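4. Setting up the Vorov 200 water filter jug

Read this section before you throw away the box. The maker's leaflet says the jug is "ready in moments". It isn't, unless your moments are long ones. Allow most of a morning and keep the sink clear.

4.1 Before you start

Check that you have the jug, the inner funnel, the lid with its dial, and one cartridge in a sealed bag. Some boxes sold under the Luden name contain a second cartridge and no dial. The jug is the same; the dial only counts days and you can do that with a pencil.

1. Wash the jug, funnel and lid by hand in warm water with a little washing-up liquid. The leaflet says the lid is dishwasher safe. Ours came out with a bend in it, so treat that claim with care.

2. Rinse until there are no bubbles left. Soap in the funnel will spoil the taste of the first few jugs and you will blame the cartridge.

3. Leave the parts to drain upside down on a cloth.

4.2 Soaking the cartridge

4. Open the bag and tip out the cartridge. A little black dust is normal. A lot of black dust means the casing is cracked, and it should go back to the shop.

5. Put the cartridge in a bowl of cold water and hold it under until the bubbles stop. The leaflet gives five minutes. We found fifteen closer to the truth.

6. Shake it gently under the surface, then let it sit for another minute.

CAUTION: Do not use hot water on the cartridge, now or later. Do not squeeze it.

4.3 Fitting and flushing

7. Push the cartridge down into the funnel until the rim sits flat. There is supposed to be a click. Do not rely on it. Lift the funnel and turn it over above the sink; if the cartridge drops out, it was not in.

8. Fill the funnel with cold tap water and let it run through. Throw this water away, or give it to the plants.

9. Do this twice more. The third jug should be clear. If it is still grey, carry on until it isn't, whatever the leaflet says about two being plenty.

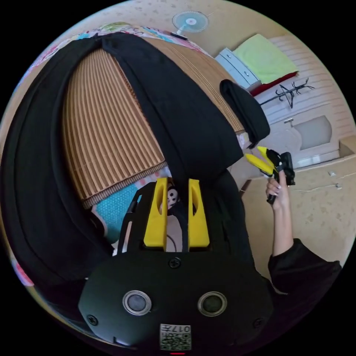 Brastivden, February

Notes added after a winter of use

The dial is set to 29 days from new. It knows nothing about how much water you have poured, so a person living alone and a house of six get the same warning. The box also promises 1000 glasses per cartridge without saying how big a glass is. Go by flow and taste. When a full funnel takes twice as long to empty as it did in the first week, change the cartridge.

To reset the dial, press the centre and turn it to the right as far as it will go. If it springs back, take the lid off first and try again.

Limescale: the jug reduces it. Anyone who tells you it removes it has not looked in their kettle. In hard water areas you will still need to descale, though less often.

Lamont cartridges are sold as a straight swap. They do fit, but the rim stands slightly proud and some water slips past the side. If you must use one, press it down firmly and fill the funnel slowly.

CAUTION: Keep the filled jug in the fridge or in the shade and drink the water within a day. Filtered water does not keep as well as water straight from the tap. If the jug has stood unused while you were away, empty it, wash it and repeat steps 5 to 9.

NOTE: Do not use the jug with water that is unsafe to drink. It is there to improve the taste, and no more should be expected of it.

Spare lids and funnels are ordered under part number 1358. Check the colour before paying, as the white and the grey share the same number.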